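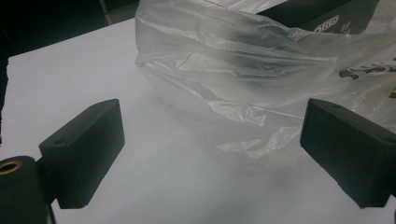

Liis Rozīte wrote to me that she'd followed 623 foreign ministry statements in Lemby before spotting that half were repeats, and could I please put the filter steps first? Fair enough, so they've moved up!

4. Setting up your country list

1. Open Lemby and choose Sources.
2. Tick the governments you want. I'd stop at 10 to begin with — it gets noisy fast when a summit's on.
3. Switch on Hide Repeats. 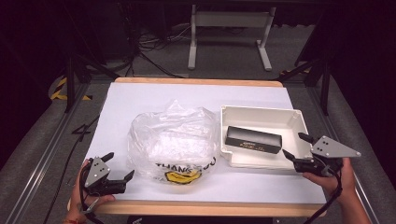
Fig. 2. Thank-you bag and open tray.

4. Pick your languages. I keep two, the original and English, so I can check how a phrase like "grave concern" has been put across.
5. Press Save (it doesn't save by itself, and yes, I've lost a list that way). 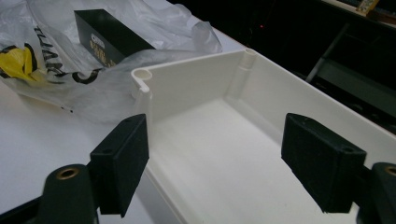

One reader asks whether joint statements turn up under both countries. They do, unless you set a lead country in step 2.

Caution: changing the lead country clears your old alerts, so export them first.
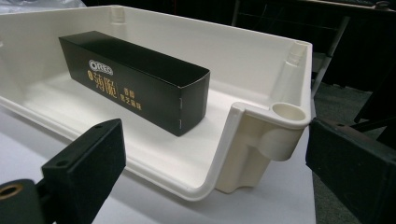

Fig. 4. Oreo box in the tray.

Note: embassy posts are off by default. Turn them on under Sources, then More.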